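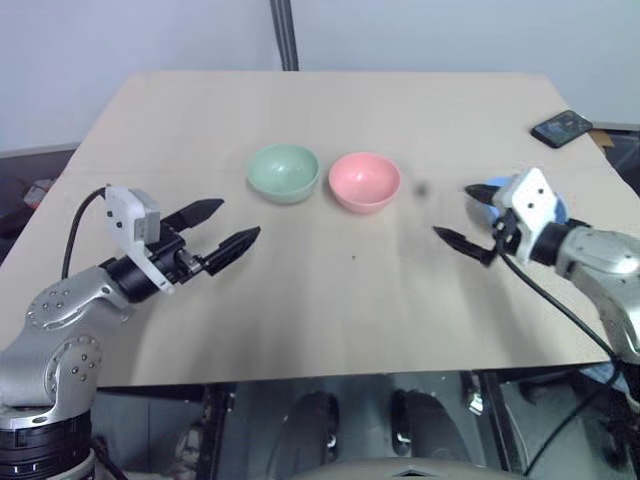 # Policy stacks the bowls fine in one order and falls apart in the others. More data, or different data?

**posted by pudard_arms**

Hi all! I've been working through the Clastley recipe for two-arm imitation learning and I'm having a great time with it, but I've hit a wall. The task is bowl stacking: green, pink and blue on a bare table, and the policy has to nest them using both arms. It trains on joint positions plus the head view.

When the green and pink bowls start close together and the blue one is off to the right, it's lovely to watch. Swap the blue and the green and it reaches for the old spot, closes on air, and then just hovers. I have 3000 demonstrations, all recorded by 2 operators. Do I keep collecting, or is something wrong with how I'm collecting? I can get the arms again on Friday.

**urnell_bench**

Oh, this is a fun one, and you're closer than you think! I'd bet the policy has learned your layout instead of the bowls. With three colors there are 6 left-to-right orders, and if nearly all your demos use one or two of them, the network can get a low training loss by memorizing positions.

What worked for us was shuffling the order before every single episode, plus a random gap between neighbors. Include the awkward cases where two rims almost touch, because an open gripper needs somewhere to put its lower finger and the operator will approach differently there. We threw out most of our old set and retrained on a much smaller shuffled one, and the swapped layouts started working the same afternoon. I was grinning all day.

Also check which arm grabs first. If your operators always lead with the left, the policy will too, even when the nearest bowl is way over on the right. And look for episodes where an arm covers a bowl in the head view. A policy with no memory can lose track of a bowl it can't see – we feed in a short history of frames and it helped a lot.

**tablesaw_theory**

more data. always more data

**dolezal_fan**

Agree with the shuffling answer, with one addition. Before you collect anything, run the Doležal check on what you have: hold out every episode from one color order, train on the rest, and test on the held-out order. If it fails there too, you know it's the layout. It costs you one training run and no robot time, so you could have the result before Friday.

I'd also keep a log of the starting layout for each episode. I skipped that on my first set and had to go back through the videos by hand in February – never again! Please post your numbers when you have them, I'd love to see how the swapped case does.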